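Lellis (software)
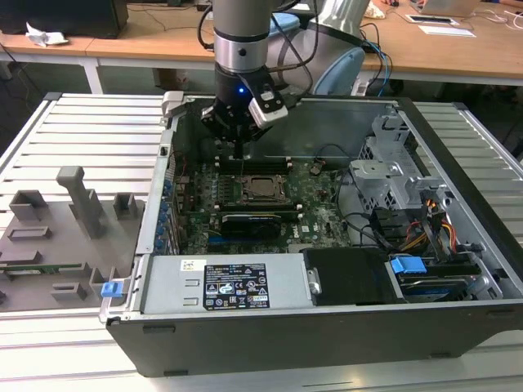 A robotic arm over the memory slots of an open desktop computer, with a camera module fixed to the side of its gripper.

Lellis is a software package for planning and controlling robotic arms that take apart and refit desktop computers. It was written at Irnuvano, a small engineering firm, and is used mainly in workshops that recover memory modules, drives and other parts from retired office machines. The package covers perception, task planning, motion planning and contact control. It does not include drivers for any particular arm, which are supplied separately.

Background

Work on Lellis began as an internal tool called Ra, written by Renata Sosa to replay recorded arm movements. Ra had no vision component. Every computer had to be placed against a fixed stop, and a case that differed by a few millimetres from the recorded one would halt the program. Rocío Rivadeneira joined the project to add camera-based positioning, and the two parts were merged and renamed before the first outside release in April. Parts of the original replay code remain in the package and are still used for moves that take place well clear of the case.

Perception

Lellis works with a camera carried on the wrist or gripper. The arm first moves to a viewing position over the open case, where the software looks for features that are common to most main boards: the processor socket, the memory slots, the mounting holes and the edges of any expansion cards. From these it estimates the position and tilt of the board. A closer second view is then taken over the chosen part.

Memory slots are treated as a special case. They are long, narrow and often dark in colour, and several may lie side by side, so that an error of one slot width gives a result that looks correct to the program. Lellis therefore checks the distance from each slot to the processor socket against a board template. If no template fits, the operator is asked to mark the slot on screen.

Loose wires are the main source of failed estimates. The software does not try to work out the path of each wire. It marks the space they occupy as blocked, and asks for them to be moved by hand if no clear approach is left.

Planning

A job is described as a list of parts and the order in which they depend on one another. A drive cage, for instance, may have to come out before a long graphics card can be lifted. The task planner, named Gevura, turns this list into single actions such as approach, grip, pull, tilt and place. Each action has an entry condition and an exit condition, and the planner will not start an action whose entry condition has not been confirmed by the camera or by the force readings.

Motion planning inside the case uses a simplified model made up of boxes and flat plates. The walls of the case, the power supply and the drive bay are each given a safety margin, which the operator can change. Most approaches are made straight down from above, with the gripper turned through 90 degrees where the slots run the other way.

Control

Once the fingers touch a part, Lellis changes from position control to force control. When seating a memory module it presses down at both ends in turn and watches for the short drop in force that goes with a latch closing. The default limit on downward force is 25 newtons — a higher value can be set, but the program asks for confirmation each time it is loaded. If the limit is reached without a drop being found, the arm backs off and the job is paused.

Versions

Version 2 replaced the text-based job files with a graphical editor and added a simulator. It also changed the way positions are stored, so jobs made with earlier versions must be converted before use. The converter handles almost all older files, although those with hand-written replay sections need to be checked line by line.

Limitations

The package assumes that the case is lying on its side with the cover already removed. It cannot undo screws, and it has no support for laptops, in which parts are often glued or held under foil. Cases with tinted or mirrored inner panels give poor results under strong overhead light.

See also

Robotic disassembly
Force control
Visual servoing
Motion planning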